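22 May 2021, Saturday. Subtitle bench, Jotatport drama job

Came in meaning to do two hours and stayed until the vending machine ran out of the good coffee, so this is going to be long. Writing it all down now while I still remember which episode did what.

Where we are: the drama is the one set at Calo, the failing bookstore, where the daughter comes home to sell the building and finds her own teenage diaries shelved as stock. I love this show, I'm sorry, I do. Episodes one through five are timed and through first review. Episode six is timed but reads like a ransom note in the middle, and I spent most of today in there.

The problem with six is the diary voiceover. She reads aloud over a flashback in which her younger self is also talking, and then the father starts in from the kitchen. Three speakers, one strip of screen. The old template gave us two lines and no way to tell the diary from the people, so last month's draft put everything in italics, which I hated in April and hate now. What I did today:

Diary text goes in italics, top of the screen. Live speech stays at the bottom, upright. The father gets a dash when he shares a block with somebody, and otherwise nothing. I ran the whole kitchen sequence that way and it's so much easier to follow! The one ugly spot is where the store sign is on screen and the diary line sits right across it. I pushed that line down for one shot and back up after. It jumps a bit. I can live with it, but somebody with fresh eyes should look.

Counts, for the log. Episode six has 440 subtitle events after merging. Of those, 66 were over our reading speed when I opened the file this morning, and I got it down to 27 by cutting filler and letting a few lines hang over the shot change. I don't want to cut more. The ones left are mostly the mother, who talks like a sewing machine, and if we trim her any further she turns into a different woman.

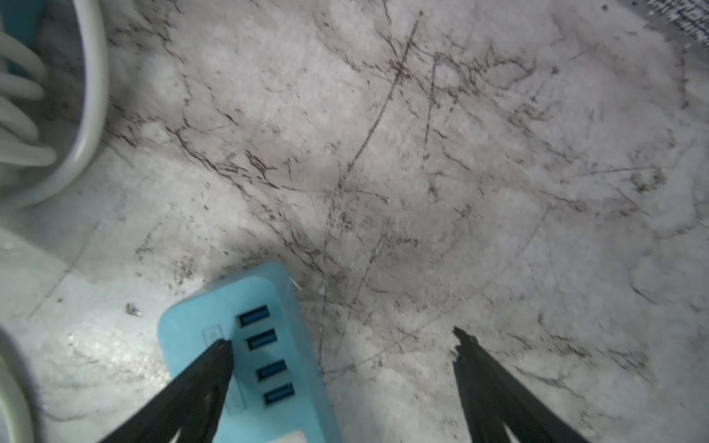
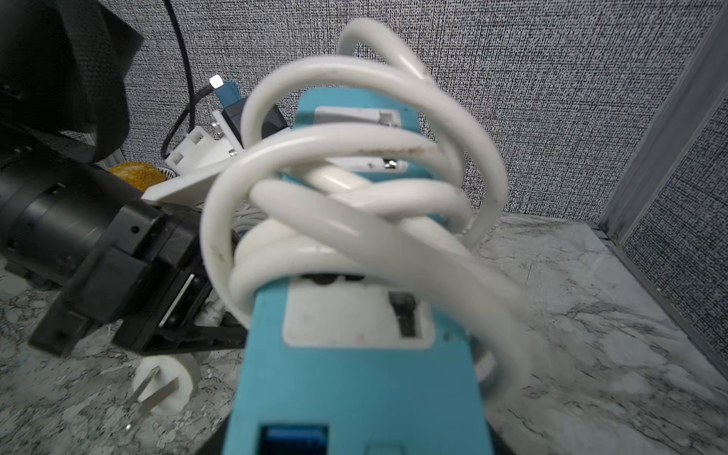

Second thing, the honorifics. I went back and forth on these all week. The two leads go from stiff and formal to first names in the scene on the roof, and the whole scene hangs on her noticing that he's switched. If we've had them on first names from episode one (as the previous pass did, sigh) there's nothing for her to notice. So I went back through one to five and put him on "Miss Tehrani" all the way up to the roof. Yes, Tehrani, the production's spelling, please don't "fix" it again. It sounds a little old-fashioned in English, but he's an old-fashioned guy and he wears a vest. There were two places where the extra word pushed a line over the limit and I took out a "well" and a "you know" to pay for it.

Her reply on the roof I've left as "Say that again." The draft had "What did you just call me?" and that sounds like she's going to hit him.

Third thing, songs. Do we subtitle the closing song? The client's notes say lyrics only where they matter to the plot, and I think the one over the end of four does, because it's word for word what she wrote in the diary in episode two. I've done it, in a separate layer, so it can be switched off if they say no. The opening song I've left alone. It's about the ocean as far as I can tell and nobody in this show goes near water.

Vekeo export: still eating the top-positioned lines. It keeps them in the preview and drops them to the bottom when it writes the file, so my lovely diary lines land right on top of the father. I tried saving in the older format first and then converting, and that kept the positions but lost the italics. Then I did it the other way around and got both, except for event 221, which came out blank. No idea. I retyped it by hand and it stayed. If anybody exports six again, check 221 before sending it anywhere, it's the line about the rent.

Still to do:

Fresh eyes on the sign shot in six.
Ask the client about the song in four.
Watch the roof scene once with the sound off, just reading.
Start timing seven. I peeked at the first few minutes and the aunt arrives with a lawyer, so expect a lot of fast talk.
Put the new honorific rule in the style sheet, with the episode number where it flips.

I did already watch to the end of seven without timing anything. The diary thing pays off and I gasped out loud in an empty room. Not writing it here in case you haven't got that far.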